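Search this site
Enter keyword and press Go

Workshop tips: keeping order at the repair table after the machines came

In our workshop we assemble and repair small electrical modules. Until two years ago all sorting was made by hand. Now we have a feeder from Achterberg which sorts the small parts and a little robot arm, we call it Alell after the program that runs it, which places them in trays. Many readers wrote to me after the page about soldering tips and asked what is left for the people to do when such machines arrive. My answer is: the table. Everything the machines cannot finish comes to the table, and the table became more important than before.

I collected these tips together with Corinne Hutchins, who trained most of us, and Lorne Turcotte from the second shift. Some are old tips which became useful again. Some we learned only after the automation. If you have a small workshop at home without any robot you can use most of them too.

What changed with the work

Before, one person had one kind of part in front of her for the whole day. It was boring but the table stayed simple. Now the feeder takes the easy parts, and the person receives the mixed ones: the module that did not close, the cable with the bent connector, the ring which the camera of the machine could not recognize. So in one hour you may have ten kinds of things before you. A person who was very fast with one kind of part is not automatically fast with ten. In the first weeks we had quarrels about this, and the older colleagues were the ones who felt it most.

The feeder made 2,806 rejects in its first month. We were told to expect 300. All of them went through the hands of four people, and from this month comes the first group of tips.

Tips for the table

Give the table a direction. Parts come in on the left and go out on the right. It does not matter which direction you choose, but write it on a piece of tape and fix it on the table edge, because the person from the other shift may have the opposite habit. Lorne is left-handed and we discussed this point very long.

Keep the cables on one side. A cable which crosses the table will catch a small part and pull it to the floor. If you have many short cables of one color, put a rubber band around each group of connectors and open only the group you need.

Put one roll of white tape in the middle and never move it. It sounds too simple. But we use the tape for labels, for picking up very small pieces, for holding a cover closed while the glue becomes hard, and everybody was always looking for it. Buy a second roll for the drawer.

Round things go into a lid. Caps, wheels, rings, knobs, everything that can roll. The lid of a jam jar is good. A saucer is better when you have big fingers like me.

Stack thin rings only if they are the same. Two rings that look the same can have a different inside diameter, and once they are stacked you will not look at them again. We lost a whole afternoon with this in April.

Use a light table top for dark parts. If your table is dark, lay a sheet of white paper under the work. For clear plastic pieces it is the opposite, they disappear on a light surface. Put a small pen mark on the corner of every transparent sheet, then you find it with the eyes and not with the elbow.

Leave the front edge free, as wide as your hand. The smallest parts always travel to the front edge, I do not know why. Check this strip before you stand up.

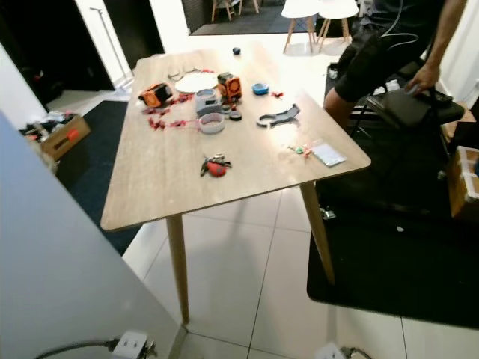 Modules, red cables and loose parts on the work table.

Bags, chairs and the floor

Private bags do not belong on the table, also not for one minute. A zipper or a strap takes a small part with it and you find it at home in the evening. We put the bag on a chair. A hook under the table is nice but people hit the knee on it.

A rug under the chair is comfortable for the feet and it stops the noise on tiles. For small parts a rug is difficult. Something that falls on tiles jumps far but you can see it. Something that falls on a dark rug stays near but you cannot see it. If you have both, as many small workshops do, put the table so that the side with the very small parts is over the tiles.

To find a fallen part, switch off the ceiling light and lay a flashlight flat on the floor. Turn it slowly. Every small thing makes a long shadow. Corinne learned this from her mother who was a seamstress and lost pins.

A vacuum cleaner with a thin stocking over the tube also works well. Fix the stocking with a strong rubber band. Do not use this near an open circuit board.

Boxes should have the label on the short side, so that you can read it when the box stands on the floor in a row. Write with a thick pen. When the box has new contents, cover the old label completely. Two labels on one box are worse than no label, the robot does not care but the night shift does.

Tips for working beside a machine

These are perhaps only for workplaces, but more and more small firms rent such equipment.

Do not hurry to the speed of the machine. Alell places 400 parts in an hour when everything goes well. A person who tries to follow this makes mistakes after a short time and has pain in the neck in the evening. We put a tray between the machine and the person as a buffer, and the person empties it when she is ready. The buffer was the best decision of the whole project and it cost us a baking tray. (The tray is from Gustico, with a high border. A flat one lets the parts jump out.)

Write down what the machine refuses. A school notebook is enough, with one line for each kind of problem. When we showed this notebook to the technician from Achterberg he changed the light over the feeder and the rejects of the black housings went down very much. He could not see this from his own data, there was only written "not recognized."

Learn one setting every week. In the beginning only Lorne could restart the feeder and when he had free days we stood and waited. Now every colleague knows the restart, the cleaning of the camera glass and how to open the track when a part is stuck. It is written on one page, in big letters, with the plug pulled out as step one.

Change places after 2 hours. The checking of mixed parts is tiring for the eyes in another way than the old sorting was. We change between the table, the packing and the machine. Some colleagues did not want it and I understand them, one has her own chair and her own lamp. We allowed that the chair goes with the person.

Speak about the wages early. This is not a household tip, I know. But when the work becomes more difficult the people notice it, and the list of tasks in the old contract was no longer true. With us it took eight months until it was corrected, and in this time one very good colleague left for Tustesance, where she now does quality checks.

Small cleaning list for the evening

Wipe the table with a cloth which is only a little damp, always toward you, into the open hand.

Put the extension cable up from the floor. A plug lying on tiles gets the water when somebody mops.

Blow nothing away with compressed air. It goes into the fan openings of the modules.

Empty the jam jar lids. What you cannot identify goes in a glass with the date, and after one month you may throw it out. Corinne says two months.

Push the stools under the other table so that the way to the door is free.

In the next page I want to write about cleaning contacts with an eraser, which works better than many people believe, and about which erasers leave crumbs. If you have a tip about cutting very thin plastic sheet without a white line at the cut, please send it, we still did not find a good way. Scissors are bad and the knife is a little less bad.

Last changed Oct 27, 2020

Contact | Copyright, all rights reserved | Back to top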